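How to get your single ready for release day (the short version)

Rind asked me to write down what we did for the last Skarkwood single so they don't have to keep texting me at midnight. So. Written fast, between load-in and soundcheck, forgive the spelling.

Assumes you have a finished mix. If you don't, close this and go finish the mix.

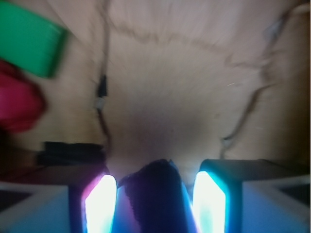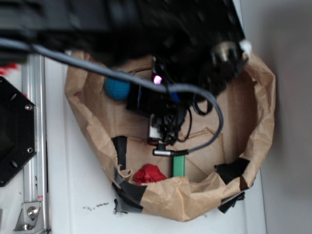 1. Listen away from the studio

Car, phone speaker, cheap earbuds, somebody's kitchen. Write down what bugs you. If the same thing bugs you in two places, fix it. If it only bugs you in one, leave it alone. We lost a whole week on a snare that only sounded wrong in Stuart's van.

2. Send the mix for mastering properly

WAV, 24 bit, same sample rate you recorded at. Don't convert it up. Take the limiter off your master bus but send a second copy with it on, so the engineer hears what you've been hearing. Leave some headroom, peaks a few dB under zero is plenty.

Name the file like a grown up. Artist, title, mix number, date. Not "final final USE THIS". Pauline Crabtree mastered ours and she got three files with the same name. She was nice about it. Once.

Ask for:
- the main master
- an instrumental
- a clean version if you swear

Get the instrumental now even if you don't think you need it. Asking six months later costs money and the session won't open anyway.

3. Agree the splits before anyone hears it

Boring, do it. One page. Song title, everyone's legal name, percentage each, signatures, has to add up to 100. Writing and recording are two seperate things so do two lists. Session players, write down that they've been paid and how much. Ours was $330 for the cello, one line, signed, done.

Poppy keeps ours in a shared folder. Paper copy too.

4. Upload early

Four weeks before release, minimum. You can do it in less but you won't get a shot at editorial playlists and if something bounces you're stuck.

Things that bounce:
- artwork with a web address or social handle on it
- artwork too small (do 3000 x 3000 and forget about it)
- title in ALL CAPS
- "feat." typed into the title when there's a seperate box for it
- somebody else's artist page. Check this one twice. There were 3 other Ruboras or Rudoras or whatever on there when we put out the side project, and our first song landed on a techno guy's page. Took ages to move.

Write down the ISRC code when you get it. You need it for registering the song, for radio, for everything. Put it in the same folder as the splits.

5. Register the song

The distributor does NOT do this for you. They pay you for the recording. The writing side goes through your performing rights organization, and you have to tell them the song exists. Takes ten minutes. Use the exact percentages from step 3.

6. Write the blurb

Two paragraphs max. First one says who you are, what the song's called, when it's out. Second one is a quote from somebody in the band that sounds like a person talking. Hayley read ours out loud and crossed out "sonic journey". Correct.

Attach nothing. Private streaming link, link to photos, phone number. Test the links logged out.

7. Pitching

Small lists. We mailed a big one once, 1125 addresses off some spreadsheet, got two replies and one was out of office. This time Lacey Sowerby wrote to college stations and blogs that had played us or bands we've shared a bill with. One email each, their name spelled right, subject line with the song title and the genre. Follow up once after a week. Then stop.

8. Release day

Check the song is live and on the right page. Update the link in your profile. Post once in the morning and answer everybody who comments. Text the people who played on it.

Don't sit refreshing the numbers. The last one did 2639 plays in the first month and most of those came after the Stonuno show, not on day one.

Next up I'll do one on booking a run of dates without going broke. Ask stuff in the comments, I'll get to it after the weekend.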